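# The snack box situation

So the February box is finally happening. If you've been reading for a while you know that a few times a year I put together a big box of snacks for people I like, and that I always start too early, get too many of everything, and then spend an entire afternoon taking things out and putting them back in again. I'm writing this at 4 p.m. with a cup of coffee going cold next to me and crumbs on my sleeve (quality control!).

This one is going to Botond Fekete, who I used to share an office with back when I lived in Sarkton. He moved out to Grorside last fall for work, and from what he tells me the snack options over there come down to a gas station and one vending machine that eats your dollars. He used to keep a desk drawer that the whole floor knew about. You'd have a bad meeting, walk over, open the drawer without asking, and he'd keep typing. I owe that man a lot of cookies.

My usual rule is that I only buy small, individually wrapped things. Big bags are a trap. They take up half the box, they're mostly air, and then the person opens one and feels like they have to finish it. With little packets you get to dig around, and you can put a couple in your coat pocket and forget about them until the bus is late. I also like that they fill in corners. A box of mixed little things packs so much tighter than you'd think, as long as you're willing to fuss with it.

And I do fuss with it. Flat things go along the walls, standing up like files. Then the medium ones, then the tiny pieces get dropped in last so they slide down into whatever holes are left. I used to just dump everything in and shake, which sort of works, but then all the small candy ends up at the bottom and the top layer looks kind of sad when you open it.
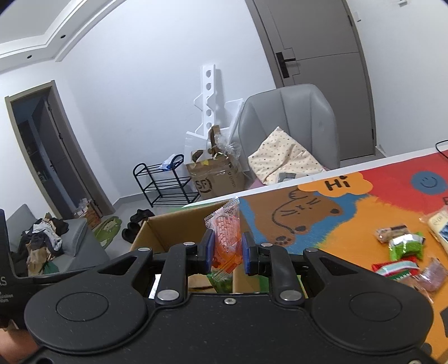 The weight is the other thing I worry about. The place I ship from, Pratia, has a flat price up to a certain size and then it jumps, and last year I missed the cutoff by one jar of jam and paid for it. No jars this time. I set a limit of 102 ounces for the whole box with the cardboard included, and I've been keeping a running total on the back of an envelope like somebody's grandfather.

Where does it all come from? Mostly Virág, the little grocery two streets over from me. It started out as a flower shop (the name is still on the awning and they still sell tulips by the register) and at some point the owners began bringing in snacks from all over. The back two aisles are pretty much my favorite place in town now. I can't read half the labels. I pick by color, or by whatever the cartoon on the front seems to be feeling. That has gone wrong exactly once, with a thing I was sure was a chocolate wafer and was very much fish. Pretty good fish, to be fair, just not with coffee.

I went in with a list of 16 things and came home with a lot more than that. The lady at the register asked if I was having a party. I said sort of.

Before anything goes in for good I like to lay a bunch of it out on the painted table and look at it all together. I love that table so much. It's orange and blue and red and every other color, there's a brown bear on it with a speech bubble that says "Hi," and a blue smiley face, and it makes even a boring chore feel like craft hour. It's a terrible surface for finding a dropped orange candy, I'll admit. But spreading things out is how I catch my mistakes, like when everything is sweet and there's nothing salty, or when I've gone heavy on one color of wrapper and the box is going to look like Christmas.

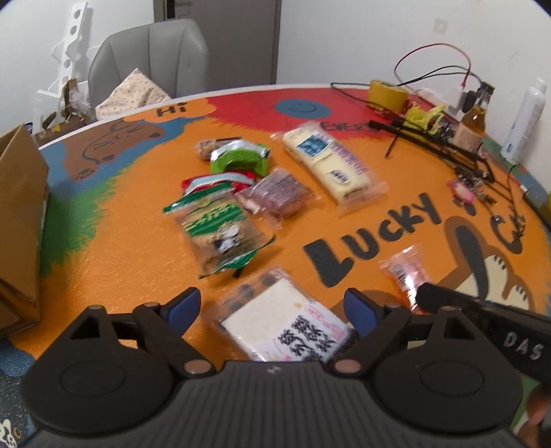 *Still deciding! The long cream one is the puzzle, it wants to lie diagonally wherever I put it.*

Long skinny packages are the worst to place, by the way. They look like they'll go anywhere and then they sit an inch too tall to stand and an inch too wide to lie flat. My trick is to lay one across the bottom first, corner to corner, and build up on either side. You lose a little space but it stops the box from caving in the middle if somebody stacks something on top of it.

A few other notes from this round, mostly for myself next time:

- Crackly clear wrappers slide around like crazy. Tuck them between two matte ones.
- Anything that crumbles goes near the top, with a folded paper napkin over it.
- Don't seal the box at night. I always remember one more thing in the morning.
- Write the note BEFORE packing. I forgot again and had to slip it down the side.

The note, since a couple of you asked last time what I put in there, is never anything deep. This one has a ranking of my top 8 snacks from the box, in order, with a blank column next to it so he can write in his own scores and mail it back. He will disagree with every single one. He thinks seaweed anything is a ten and I think it tastes like a pier - we've been having this argument for years and I see no reason to stop.

I still have a pile that didn't make the cut, so I guess I'm set for movie nights for a while. If anyone has a good way of sending chocolate once the weather warms up, please tell me in the comments. I tried the foil thing and the frozen washcloth thing, and the washcloth thing got my aunt a very damp box of caramels. I'd like to get one off to her in May and she hasn't forgotten.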